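Before the Claim Is Filed: A Talk With Krishnamoorthy Pisharody

Krishnamoorthy Pisharody spent the first half of his career defending clinics against malpractice claims. He now reviews files for Naciri, a small firm that looks at complaints before a lawyer is hired by either side. We spoke on a Wednesday afternoon, between two file reviews.

Most people who call the firm, he said, have already decided they want to sue. Many of them don't have their own records.

"They have a discharge sheet and maybe a bill. I ask for the full chart, including the nursing notes and the medication log, and they didn't know they could request those. That alone can take weeks."

Deadlines come up in nearly every first call. Each state sets its own time limit, and the clock may start on the day of the treatment or on the day the harm was found. Pisharody tells callers to write down both dates.

"I've had to turn away strong files over a date," he said. "The injury was real and the chart supported it. It was still too late."

Once the records are in, a nurse reviewer, Lotte Willems, builds a timeline. One recent chart ran to 2,000 pages, and 13 of them mattered. The timeline then goes to a physician in the same specialty, who gives an opinion on the standard of care. 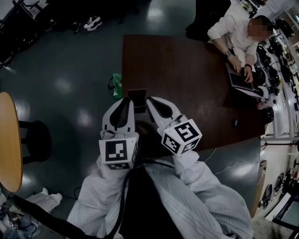
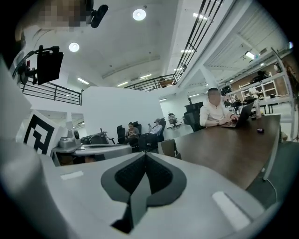
A hand-held gripper in both photos, with several square markers in the first and one in the second.

Pisharody is careful about the word "mistake." A bad outcome can follow good care, and a real error may cause no lasting harm. A claim needs both a breach and an injury that came from it.

"People hear that and think I'm taking the doctor's side. I'm telling them what they will have to prove."

Cost is the other hard subject. Expert opinions are expensive, and a lawyer working on contingency may decline a case with modest damages. He described one patient who was out $1,000 for a repeat procedure. He suggested she write to the clinic's patient relations office and ask for a refund — she did, and the clinic paid.

Asked what doctors could do differently, he went back to his defense years. The files he remembers are the ones where the office stopped returning calls after something went wrong.

"The family wanted to know what happened. They called three times and got voicemail. Then they called a lawyer."

Naciri plans to add a second nurse reviewer in October. Pisharody said new callers should have their record requests sent out by then, with a copy of each request kept at home.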